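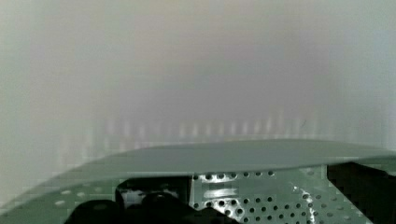 Ariel Barredo wondered whether we had tried a plain restart of the Plorneck arm before opening this ticket, and yes, thank you for asking, we had – twice with the wrist camera connected and once without.

**Ticket 211 – wrist camera feed drops during student runs**
**Opened by:** Despina Karagiannis, 20 Mar 2024
**Status:** open

The kids in our robotics club have been wonderfully patient with this one. The feed comes up fine, the gripper hardware shows along the bottom the way it should, and then after nearly 30 seconds of arm motion the stream freezes. The arm itself keeps going, bless it.

Tried so far:

- swapped the USB cable (no change)
- moved the camera to port 2 on the hub (no change)
- lowered the bitrate in Inura (froze later, still froze)

Background past the gripper is very soft too, and I'd love advice on focus while we're at it.

**Update:** Ariel suggested raising the timeout to 1,000 ms. We got through one full pick-and-place run, and there was cheering! The next run froze again, so I've left the setting in and will send the logs tonight – please keep this open.

Despina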